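Guía de puesta en marcha del lavavajillas Stultano
Sección 4: Sal, abrillantador y primera carga

Julio - Equipo de manuales Zanex
Lectura: 3 minutos

Antes de empezar esta sección, el aparato debe estar nivelado y conectado al agua según la sección 3. Si todavía no ha abierto la llave de paso, hágalo ahora, despacio.

4.1 Llenar el depósito de sal

1. Saque la cesta inferior y póngala en un lugar estable.
2. Desenrosque la tapa del depósito, a la izquierda del filtro.
3. Solo la primera vez, eche 200 ml de agua en el depósito.
4. Coloque el embudo y añada 600 g de sal especial para lavavajillas. Es normal que salga un poco de agua.
5. Limpie los granos que quedan en la rosca y cierre bien la tapa.

Precaución: no use sal de cocina. Lleva otras sustancias que pueden dañar el descalcificador.

4.2 Abrillantador

1. Abra el compartimento redondo de la puerta.
2. Llene hasta la marca MAX, que corresponde a 100 ml.
3. Recoja con un paño lo que se ha derramado, si no, hará mucha espuma.
4. Ponga el regulador en la posición 3. Si después ve rayas blancas en los vasos, baje un punto.

Nota: en el modelo Castaño el regulador está debajo de la tapa y se gira con una moneda.

4.3 Colocar la vajilla

1. Quite los restos grandes de comida. No hace falta enjuagar antes.
2. Ponga platos y ollas abajo, con la cara sucia hacia el centro.
3. Ponga arriba los vasos, las tazas y los cuencos de plástico, siempre boca abajo y separados. 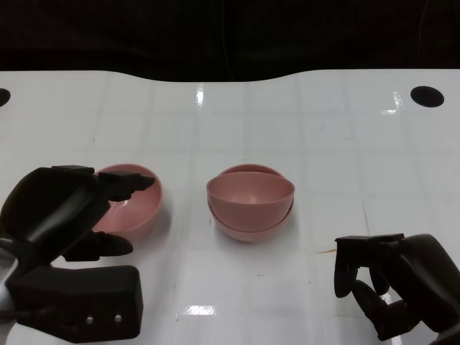 4. Gire con la mano los dos brazos de agua. Si alguno toca una pieza, cambie la pieza de sitio.
5. Los cuchillos largos van tumbados en la bandeja superior - nunca con la punta hacia arriba.

Precaución: lave solo plástico que lleve el símbolo de apto para lavavajillas. Las piezas ligeras pueden volcarse y llenarse de agua.

4.4 Primer programa

1. Elija el programa Intensivo y cierre la puerta hasta oír el clic.
2. Al terminar, espere 15 minutos antes de abrir del todo.
3. Vacíe primero la cesta inferior y después la superior.

Si la pantalla muestra el código 2909, revise la manguera de desagüe. Si el código vuelve, escriba al servicio técnico Gesstead e indique el número de serie, que está en el borde de la puerta.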